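Cups and Trays FAQ

Welcome! These are the questions we get most about the Hustdale tableware range, from people setting up a new kitchen and people who just love a good plain cup (we're firmly in both groups).

What goes with what?

Pretty much everything! The cups and trays are sold separately, so you can mix colours however you like. Grey and pink is our favourite pairing by a mile.

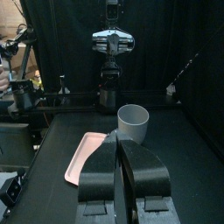
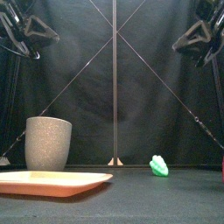 The light grey cup and pale pink tray are in the first photo.

Do the cups have handles?

No. The Hustdale cup is a straight cylinder, open at the top, and it's as good for toothbrushes or pencils as it is for a cuppa.

What's the tray for?

Whatever you keep losing! Keys, rings, teabags, a couple of biscuits. The raised lip stops small things rolling off, and the rounded corners make it a breeze to wipe out.

Which colour hides tea stains best?

Grey – no contest. If you do get a ring inside the cup, try a paste of bicarb and water, leave it for 8 minutes, then rinse.

Will the pale pink look good on a dark table?

We think it looks gorgeous. Pale colours really sing on black or charcoal, and the tray is easy to spot when you come in with your arms full of shopping.

Who designs the range?

Kneževič, a small studio that also drew our Sollmont bowls. We've now sent out 2,049 Hustdale cups and 661 trays, and we still get excited packing each one.

Are more colours coming?

Yes! A soft green is due in June. Tell us your favourite shade through the contact form and we'll pass it on to the studio.

Can I return something I've used?

Unused pieces only, please. Chipped on arrival? Send Fulta a photo and we'll replace it.

Updated February 5, 2025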